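Lernen > Workshop > Minutes

Minutes of the storeroom meeting
June 2023, taken by Parviz Shirazi

Present: most of the bench people, both of the Platavville contingent, and one person who had come to collect a parcel and was too polite to leave.

Minutes of the April meeting were approved after the word "disgraceful" was changed to "untidy."

1. Yellow shelves

The shelves are up and will hold what we put on them, which was the concern. Discussion then turned to what we put on them. It was agreed that the upper level near the bin is for black trays and the lower level is for hardware. Nuts and discs should go back in a tub at the end of the day. Spreading them over the shelf "so I can see them" was proposed as a system and did not find a seconder.

The square black blocks stay on the lower level until Drerkum tells us whether they want them back. We have written to Drerkum 3 times. Parviz to write again, in a firmer tone. 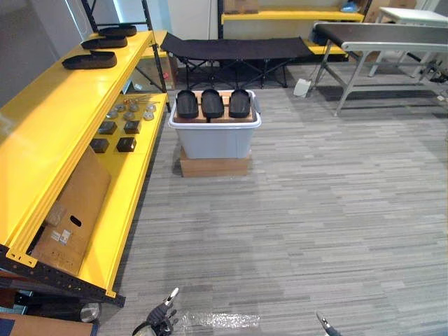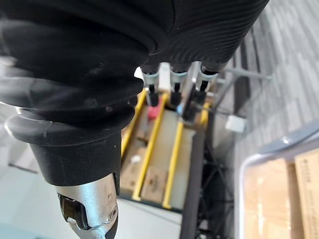
Nazari asked whether cardboard could have a rule of its own, given that every box seems to be kept for a future in which we mail something exactly that size. A limit of up to four empties was suggested, with anything past that flattened and taken out to recycling. Carried, with some muttering from the parcel side of the room.

2. The bin with the board on top

Long item. The plastic bin on its cardboard box, with the wooden board laid across, is now a table in everything but name. Those in favor said it is the right height for standing trays on. Those against said that whatever is in the bin can only be reached by moving the table. Left as it is until the next meeting – a proper stand would cost money, and see item 4.

3. Camp cot

It folds. It could therefore be folded. Two people spoke warmly about lying down after lunch, and one asked that this be kept out of the minutes. The cot stays behind the bin for now, but nothing is to be stored on it, including coats.

4. Money

There is $17 in the tin. Agreed to spend it on labels for the shelf edges, so that arguments about where things live can be settled by reading. Platavville offered to lend their label maker. The offer was accepted before they could mention the missing charger.

5. Any other business

The broom is back. No questions were asked.

Next meeting when the labels are on, or when Drerkum replies, whichever is sooner. Bets were not taken.

Contact the Lernen workshop desk | © Lernen | Back to top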